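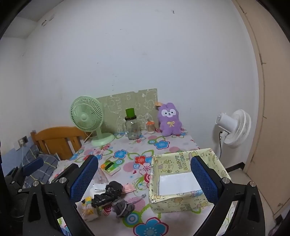
Step 1: Pull the old cabin filter

Open the glovebox, empty it, and squeeze both sides inward until it drops past its stops. The filter door on my Mackay hatchback is right behind it, held by two clips. Slide the filter out level so the leaves stay on top of it and don't end up in the blower!

Step 2: Clean the slot

A narrow vacuum nozzle does the job. Ronaldo Lins wrote in to say he uses a dry paintbrush for the corners, and I love that trick (I've borrowed it ever since).
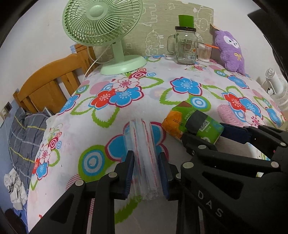

Wipe the rubber seal on the door too, while you can reach it. Mine had gone over 100 miles of gravel road in June and was thick with dust.

Step 3: Fit the new one

Look for the airflow arrow on the edge of the filter. On this car it points down. I used a Gekton charcoal filter, and it slid in with no trimming at all. Snap the door shut, swing the glovebox back up, and run the fan on high for 5 minutes with the windows open. Enjoy that fresh air!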